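5. Showing the gripper on an open day

Read this section before visitors come in. It was written by Mireille Vasseur and Sorin Papadopoulos after the Rudummont visit on Thu 5 May.

5.1 Before the demonstration

1. Charge the gripper fully and wipe the two finger pads with a dry cloth.
2. Check that both pivot caps are tight. If one turns under your thumb, do not start.
3. Open the fingers completely and put the item on a flat, soft surface.
4. Hold the gripper low, with the pads pointing at the item, and wait for the ready tone.

Note: Knitted fabric is a good first item. It makes no noise when it falls, and visitors can see clearly how the pads take the edge.

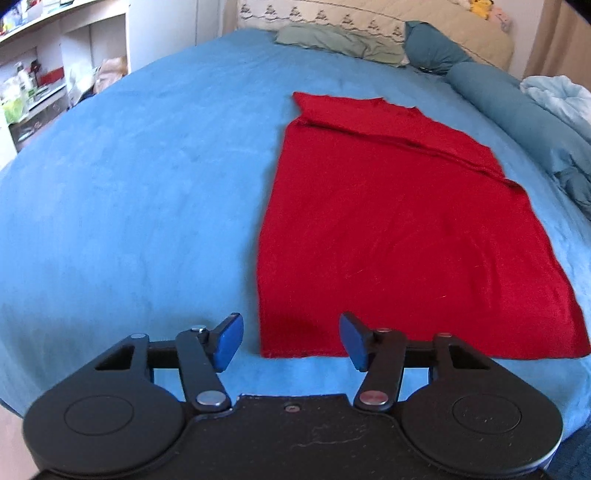 5. Close the fingers slowly on the near edge of the fabric. Do not pull yet.
6. Lift by the width of one hand, then stop so that the group can look.
7. Lay the fabric down again and open the fingers.

Caution: Keep your free hand away from the linkage arms while the fingers move. Small children must stay behind the person who holds the gripper.

5.2 When a visitor wants to try

Let only one visitor hold the tool at a time, for not more than 5 minutes. Stay at the side of this person - not in front. If the fingers stop halfway, release the trigger, count to two and press again. If they stop a second time, finish the demonstration and write error 134 in the Grollow logbook.

Note: The trigger of the older Ronico handle is stiffer. Tell the visitor this before he or she takes it.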